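Home | Projects | Gallery | Living Rooms | Small Spaces | About | Contact

The TV Wall and the Corner Cabinet

Misaki Kikuchi

We have lived with the same living room corner for a long time, and in April I finally sat down and made a page for it. It has a light wood cabinet, a long low TV console and a marble floor that shows everything you drop on it. The whole apartment is 856 square feet, so this corner does a lot of jobs. It is where we watch TV, where the incense is, and where small things end up when there is no other place for them.

The console is the Tridora, in the long size. I bought it without the optional shelf insert. It sits low and there is open floor under it, which I wanted so I could get a flat mop in. The cabinet came from Hidayat, a used furniture store two towns over, and cost $60. It had a sticky drawer and one missing screw. My brother-in-law fixed both in an evening.

I had a sheet of glass cut for the top of the cabinet. Incense drops ash and cups leave rings, and glass wipes clean. The shop sanded the edges for me. If you order one, measure the top in more than one place, as old cabinets are not always square. Mine was off by a little at the back.

The round plush figures started with one from a claw machine and went on from there. They live along the back of the console, against the wall. The order changes every time someone dusts.

The Corner
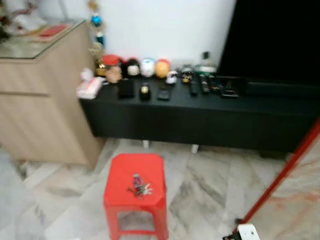

The little red plastic stool goes wherever someone needs to sit. The TV is off.

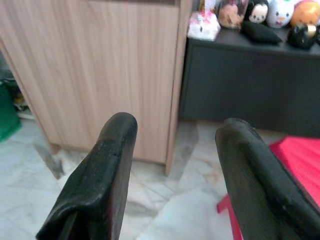
Down low, where the side of the light wood cabinet comes to the floor.
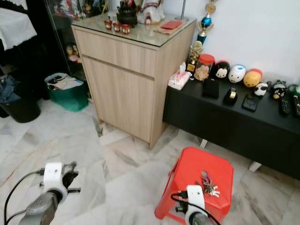 Three red cups at the front of the glass, cookies and tissues on the console, and the remotes at the right.

What Goes Where

The cabinet top is for the red cups, the incense and the white ornament with the painted trim. Red envelopes get put there too, and they stay until somebody deals with them. I tried moving the cups farther back, but they were hard to reach past the sticks, so they went to the front edge again.

The console has two zones. The back edge is for display, meaning the plush figures. The front is for things in use. Remotes, phone, tape. The tape dispenser belongs in the desk in the bedroom, but I wrap all the parcels in the living room and got tired of walking back for it.

The trophies are at the left end of the console. They are from badminton, all my husband's. The tall one was on top of the bookcase until we had the bookcase moved – it is easier to dust where it is now.

Cleaning

I do the glass with a damp cloth and then a dry one. Everything has to come off first, and I put it all on a tray so it goes back in one trip. For the black console I use the Cledance cloth, dry, with no spray. Spray leaves streaks on a matte finish and you will see them as soon as the sun comes in. The plush figures get a lint roller. Twice a year they go in a pillowcase and through a cold wash, then dry on the rack for a day.

The floor is mopped last. I work from the wall outward and pull the mop head flat under the console. The stool goes in the hall while I do this.

Still To Do

The cord behind the TV needs a longer cover. I have one from Rillura that is 26 inches and it stops short of the outlet. I would also like to put felt pads under the cabinet before I try to move it again. The glass display cabinet on the other side needs sorting, and that will get its own page.

Comments (4)

benchandbroom
What thickness did you go with for the glass? I have a similar cabinet and the shop is asking me to choose.

Misaki Kikuchi
5 mm. It has been fine for small things like these. I would ask the shop if you plan to put something heavy on it.

Tansy R.
I have the same console and mine shows every fingerprint. Trying the dry cloth this weekend. Does it get dust off the legs too?

oakleaf_mom
Love the plush lineup. We have 2 of the round ones and my daughter says that is not enough.

Older posts | Newer posts | Back to Gallery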